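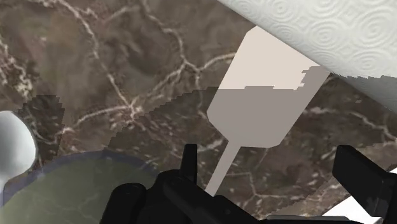

About Mevum

Mevum teaches robots to do kitchen chores, one painfully patient demonstration at a time. We have 17 people on staff, and most of us have spent more of our working lives picking up spoons than our parents had in mind.

We started in a rented unit in Erstead with one arm, a hand controller and the belief that tidying a counter would take us until April. April came. The counter is still our main line of work.

How we do it

An operator sits at a desk and drives the arm by remote control, in a real kitchen or a simulated one. The robot's joints, the gripper and the camera views are all recorded, and the recording becomes a lesson. Then the operator does the same job again with everything moved a little, and again after that. Our first full set, which we called Dreditz for reasons lost to the whiteboard, came to 1,628 demonstrations. A good many of them involve a spatula.

Flat things are hard. A spatula lying on marble gives a gripper very little to hold, and a new operator will usually chase one across the counter for most of a morning. We keep the clumsy attempts too, marked as such - a robot can learn something from a fumble, and so can the person who has to watch it back.
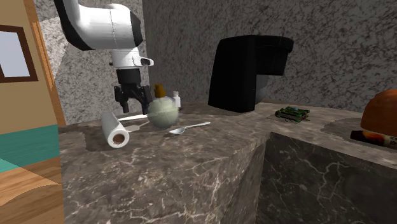
The simulated kitchen, gripper open over the counter.

Who we work with

Reinholz, our longest-standing customer, builds arms for small commercial kitchens and sends us its task lists, which now run to 32 chores. We have finished 11. The rest are in progress, a phrase we use with great confidence in meetings.

Working here

We train operators ourselves. No robotics degree is needed, though steady hands help and so does a high tolerance for doing the dishes without getting any cleaner ones at home. Open positions are listed on our Jobs page, and visitors to the Erstead office are welcome to try the controller.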